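From: Imani Mfinanga
To: dullbridge-refurb list
Subject: Re: [refurb] Which machines are worth opening up this August?

Ebise Berhe wrote:
> I have a stack of old office towers in the hallway and no idea
> which ones deserve my time. Is there any point in adding memory
> to something this old, or should they all go for parts? Also, do
> people here still pair the sticks, or does that not matter for
> someone who only wants email and the library catalog?
>
> Also also: what are you all putting on them these days?

Oh, Ebise, you have asked my favorite question! Yes, add memory. Please add memory. If I could do only two things to an old office tower for the rest of my life, it would be more RAM and a solid state drive, and I'd be perfectly happy.

I keep a notebook of every machine I've handed on (317 so far, the oldest pages are mostly coffee) and the ones people still write to me about are nearly all plain office boxes with the memory filled up. They're easy to get into, the slots are right there in the middle of the board, and the parts cost next to nothing if you ask on this list before you go shopping.

On pairing: I do it whenever I have a match, and I don't lose sleep when I don't. Somebody reading email won't feel the difference. Thirumalai Pillai will probably disagree with me and I look forward to it – his long post on memory channels is in the archive as message 946 and it's a great read, even the part where he and Valentin Deschamps argue over thermal paste for a whole evening.

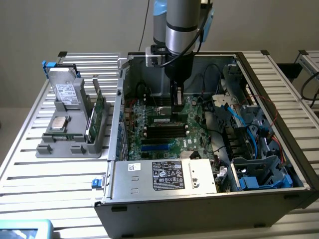
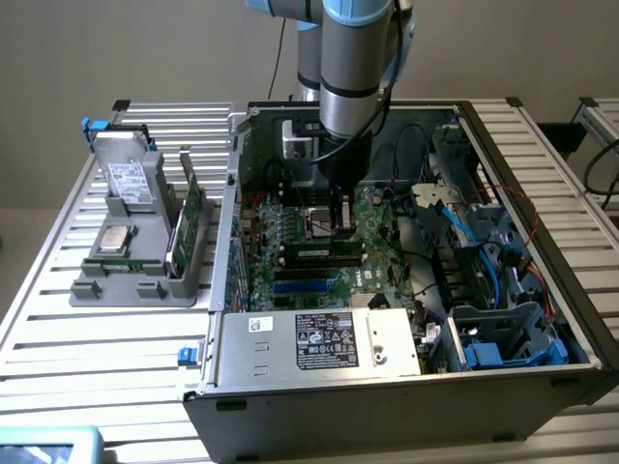 Open tower on its side, motherboard facing up.

A few habits of mine, take them or leave them. Unplug it at the wall and hold the power button in for a few seconds before you reach inside. Open the latches all the way, line up the notch, then press until both ends click (it always takes more push than I expect, even now). If it beeps at you and won't start, take everything out and try one stick in the first slot. And write down what came out of which machine! I once spent two nights blaming a board for a bad stick I had moved there myself.

As for what to put on them, I've been using Pokatora on the smaller ones and I'm really enjoying it. It boots quickly, the menus make sense to people who have never seen it, and the big-text setting is lovely. Gemau is nicer looking but wants more memory than I usually have to spare. Mwanahawa Odera has Yurt running on five machines at the reading room and wrote up her whole setup, see message 354. Her printer notes alone saved me an afternoon.

So what's in the hallway? Send model numbers and how many slots each one has, and I'll go through my drawer tonight. I have plenty of desktop sticks and would love to see them used.

Imani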